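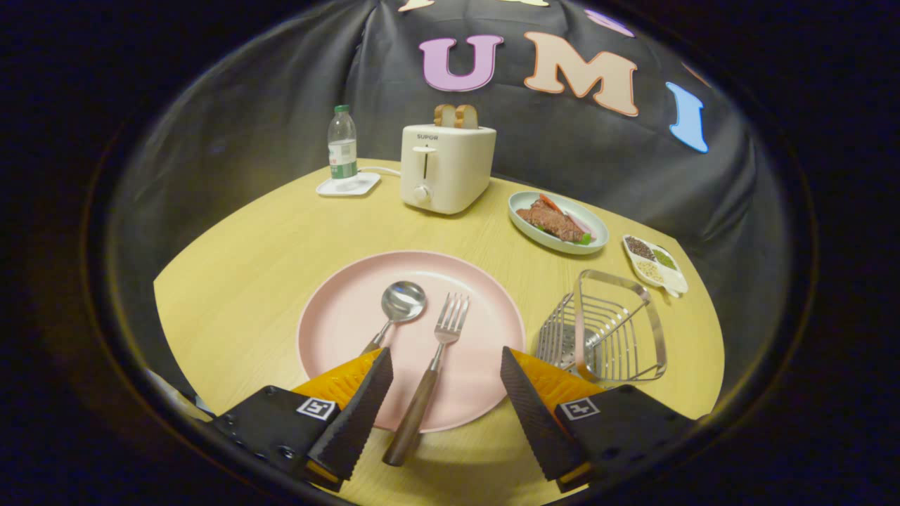
Spanish pronouns unit, status as of April 26, 2018. Since the February report we finished the direct object lessons (lo, la, los, las) and are most of the way through indirect. Learners at the Cakalville site still put the pronoun after the verb, English style: "veo lo" for "lo veo." We moved that drill to the front of the unit and cut the long grammar page before it. Pastel letters up on black cloth, the same sort as the U, M and I, are what we want for the pronoun wall, one color per person, so "me" and "te" can be told apart from the back row. Ordering more L's and E's, we need a lot of them for le and les.

Numbers. 422 exercises written, 300 of them checked by a second reader. Remaining ones are mostly "se lo" and "se la," slow going, every sentence needs two people and an object and has to sound like something a person would say. 14 audio clips still to record. Clostitz sent back two of the lesson scripts with comments, mostly fair, the one on "le" for "usted" we'd like to talk through before changing anything.

Clastex (the practice software) is working again after the update. Accent marks were being graded as errors, so "dámelo" came back wrong even when typed correctly. Fixed for the web version, not yet on tablets. Please dont judge the March scores on that section, they're off.

Not done: teacher notes for lessons 9 and up. The placement quiz. Also the page on where pronouns go with infinitives ("lo quiero ver" / "quiero verlo"), drafted but too long, learners want to know which is right and the draft takes a page and a half to say both.

Money: on budget except printing, which ran over becuase the workbook grew. We'd like to move the unspent travel line to cover it. Need a yes or no on that before we send the next batch to Cù.

Next period: finish checking, record audio, tablet fix, start reflexives. Lesson list for reflexives attached separately.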